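Call for Participants: Quiet Play at Home Study

Sikov Center for Family Research
Posted November 15, 2020

The Sikov Center for Family Research invites families with young children to take part in a study of how children play on their own at home. The study is carried out jointly with the Lazăr Institute for Early Learning, which is responsible for the design of the parent diary and for the review of the written results. Enrollment is open now and will remain open until all places have been filled.

Purpose of the study

Most published work on early play has been done in child care settings or in rooms set up for observation. Much less is known about the short periods of solitary play that take place in an ordinary home while a parent is cooking, working or looking after another child. The Center wishes to learn how long these periods last, what brings them to an end, and whether the number of toys within reach has any bearing on them.

The study does not test children. No child will be scored, ranked or compared with another child, and participation does not lead to any form of diagnosis. Parents who have concerns about their child's development should speak with their own doctor.

Who may take part

The Center is seeking 200 families in total. Of these, 70 places are reserved for families living in Mirnia and the surrounding townships, where earlier studies have had low enrollment. The remaining places are open to families anywhere within the Center's service area.

A family may apply if all of the following are true:

The child will be between two and five years of age on the first day of the study.
The child lives in the applicant's home at least four days of each week.
The applicant is the child's parent or legal guardian and is at least eighteen years old.
The applicant is able to read and write in English well enough to keep a short daily diary.
The household has a table or a clear area of floor that can be set aside for play for one half hour each day.

Only one child per household may be enrolled. Families in which an adult is employed by the Center or by the Institute are not eligible. Previous participation in another study run by the Center is not a bar to applying, provided that the earlier study has been completed.

What participation involves

The study lasts six weeks and begins in February. There are no visits to the Center, and no member of staff will enter the home. All contact takes place by mail, by telephone or through the participant website.

During the first two weeks, parents keep the diary without making any change to the child's usual toys or routine. In the third and fourth weeks, the child plays in one chosen spot with a small selection of toys. In the last two weeks, a larger selection is offered in the same spot. Some families will be asked to follow the two middle stages in the opposite order. The order is assigned by the Center and cannot be changed on request.

The play spot should be the same each day and should be kept free of screens. Families who share a room with older children may find it helpful to stand a plain sheet of cardboard upright at the back of the table during the play period. It should carry no pictures or lettering and should be removed if the child finds it distracting.
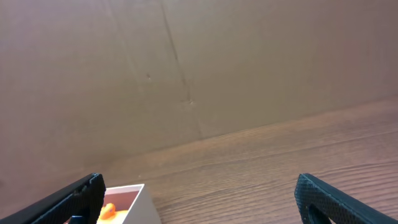
Plain cardboard standing behind a wooden surface.

Parents are asked to remain within sight and hearing of the child at all times, but to begin no play themselves. If the child asks for company, the parent should respond in the usual way and note the time in the diary. There is no required length for a play period. A period of two minutes is as useful to the study as a period of thirty.

Each diary entry takes less than ten minutes to complete. Entries should be made on the same day, and parents should leave a day blank if it was missed. Blank days do not affect payment unless there are more than eight of them over the six weeks.

Where more screening is wanted, a second panel may be placed at the side to form a corner. Panels must not be fixed to the wall or table with nails, pins or staples.

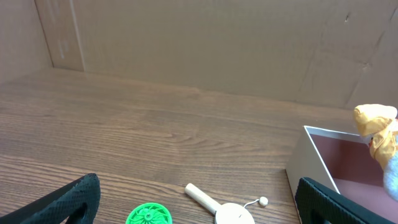

Two cardboard panels meeting in a corner at a wooden tabletop.

Materials

Enrolled families will receive a printed diary, a guide to the six weeks, a prepaid return envelope and a card listing the telephone hours of the study office. The Center does not supply toys. Parents choose from what the child already owns and keep the selection together in an open box between play periods.

Toys should be clean, in good repair and suitable for the age of the child. Toys that make sounds or light up when switched on should be left out of the selection for the full six weeks. Books may be included if the child is used to looking at them alone.
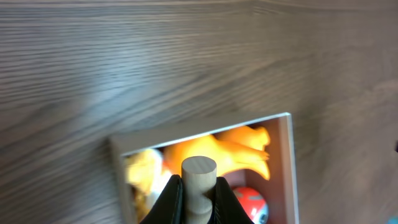 May my child's favorite toy be part of the selection?
Favorite toys are welcome. Please write the toy's name on the first page of the diary and include it in both the small and the large selection, so that it is present throughout the last four weeks.

Payment

Families who complete the study receive a payment of 82 dollars, sent by check within four weeks of the diary's arrival at the Center. Families who withdraw after the third week receive half of this amount. Payment does not depend on what is written in the diary or on how long the child plays.

Privacy and consent

Participation is voluntary. A parent may withdraw the family at any time and need not give a reason. A child who does not wish to play in the chosen spot on a given day should not be pressed to do so.

Names and addresses are stored separately from the diaries. Each diary carries a number only, and published results will not contain any detail from which a family could be recognized. Parents are asked not to send photographs or recordings of their children. Diaries are kept for five years after the study closes and are then destroyed. A written consent form must be signed and returned before any diary is issued.

Stuffed animals, including those with hats or other small pieces of clothing, may be used if the child is already familiar with them. Buttons, beads and other small parts should be checked for firm attachment before the first play period and once each week after that.

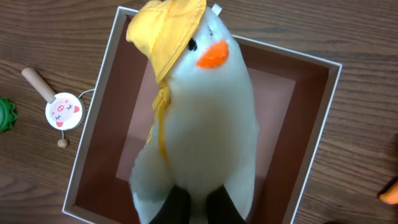

How to apply

Application forms may be requested from the study office by mail or in person. Please quote study number 469 in all correspondence and state the child's month and year of birth.

Study Office
Sikov Center for Family Research
Clalturach Building, Ground Floor

Applications are considered in the order in which they are received. All applicants will be told in writing whether a place is available. Applicants who cannot be offered a place may ask to be added to the waiting list, which will be used if an enrolled family withdraws before the first day of the study.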